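Clearing site data for one website only

2 May 2026

Most browsers offer a single button that wipes every cookie you have. I wanted to reset one site, Mosden, which kept sending me back to an expired login page.

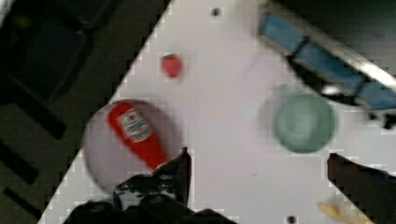
Finding the stored data

Open the browser settings and go to the privacy section. Look for a list of sites that have saved data on your computer. Mine had 60 entries. Type part of the site's name into the search box, as the list is not always in alphabetical order.

Mosden appeared twice, once under its main address and once under a subdomain used for signing in. Both need to go. I removed only the first and the login loop carried on as before.

Removing it

Close any tabs that have the site open. Delete both entries, then restart the browser. You will be signed out, and any settings the site keeps locally — language, text size, half-written drafts — will be lost. Passwords held in the browser's password manager are stored separately and stay where they are.

If the site still misbehaves, try a private window. A page that works there and fails in a normal window often points to an extension. I have eight installed, and switched them off one at a time. Roya Dehghan wrote to me in December with the same fault, and hers was a script blocker.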